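Last updated 18 Dec 2019
Filed under: Manipulation / Datasets / Learning from demonstration

# Putport

Putport is a set of hand-held gripper demonstrations for pick-and-place, plus the small training code we used with it. People carry the grippers, do the task with their own arms, and the policy learns from what the gripper camera saw. No teleoperation anywhere, and we are still a bit amazed by how far that gets you!

## What's in it

- 651 demonstrations, all indoors, all on workbench tasks
- 6 tasks (place, stack, insert, sort, hand over, put away)
- 2 grippers, left and right, recorded separately and synced afterward
- gripper opening width and pose for every time step

The tasks are split into folders by name. `insert` is the hardest one by a wide margin, and it's also the one we'd love other people to try.

## The result we care about

We wanted to know if a policy trained only on hand-held data would hold up when the bench got rearranged. Modupe Shehu ran 100 trials on the robot in November, moving the objects and the lamp between trials, and the policy that got relative poses beat the one that got absolute poses on every task. On `stack` the gap was huge. We had expected a small win at best, so she reran that one from scratch with a fresh checkpoint – same story.

What seems to matter most is that each action is expressed in the gripper's own frame at the moment of the last image. Change that one line in `configs/action.yaml` and you can watch the whole thing fall over, which is a fun afternoon if you have a robot to spare.

## Getting started

Unpack the archive, then run `python check.py --root data/` before anything else. It catches half-finished downloads. The loader is called Trình (Kanyarat Wattanapong wrote it and got to name it) and reads the folders directly, so there is no conversion step. Older files in the Skosex layout still load, but you'll get a warning about the time stamps.

## Collection

Demonstrators work standing up and can walk between stations during a recording. More than one person may be in the room, so the views contain other people, other grippers and plenty of clutter. We kept all of that in. Faces are pixelated.

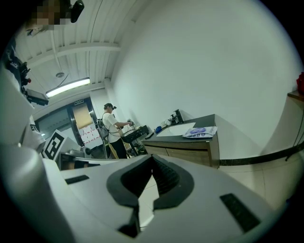 *View from a hand-held gripper, finger pads at center, with another demonstrator at the black table.*

## Known problems

Pose tracking drifts when the camera faces a blank wall for long. Those stretches are flagged `low_conf` and the loader skips them by default. Sync between left and right is good on everything except a few early `hand over` recordings, listed in `errata.txt`.

If you train something on this, please tell us how it went – bad numbers are welcome too. Kanyarat looks after the issue tracker.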